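The Night Clinic

Atieno Mfinanga came to the sleep clinic in June with a bag of clean pajamas and a list her sister had made her write. The list said: falls asleep at red lights, falls asleep at dinner, laughed at a joke and her knees gave out.

The technician, Selvaraj Dewan, read it twice and handed it back.

"Keep that for the doctor," he said. "Do you want the fan on?"

She did. He glued the wires to her scalp and taped two more beside her eyes. It took longer than she had expected, and she dozed off before he got to her legs. 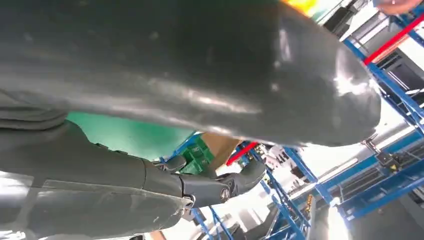 When she woke up it was 3:40 and a man was standing at the foot of the bed. She couldn't move her arms. She knew the man wasn't there, the same way she had known it every other time, and it didn't help. He had on her father's brown coat. She tried to say Selvaraj's name and got as far as the S.

Then the man was gone and her fingers worked again.

"You okay in there?" the speaker said.

"Did you see anything?"

"I saw your heart rate go up. You want some water?"

He brought it in a paper cup. She asked how many people he had wired up in this room.

"You're number 357."

"Do they all see somebody?"

"Some do. One lady saw her old dog. She was pretty happy about it."
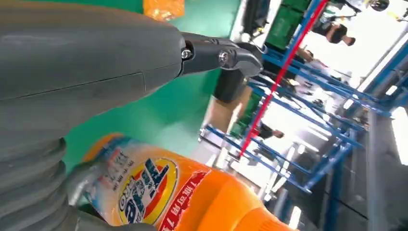
In the morning there were naps to do, one every two hours, with the blinds down. Between them she sat in the hall with Puspita Chin, who had the next room and was doing a crossword in pen. Puspita asked her for a river in five letters. Atieno thought about it and fell asleep, and when she woke up Puspita had moved the coffee away from her elbow and filled in the Rhine.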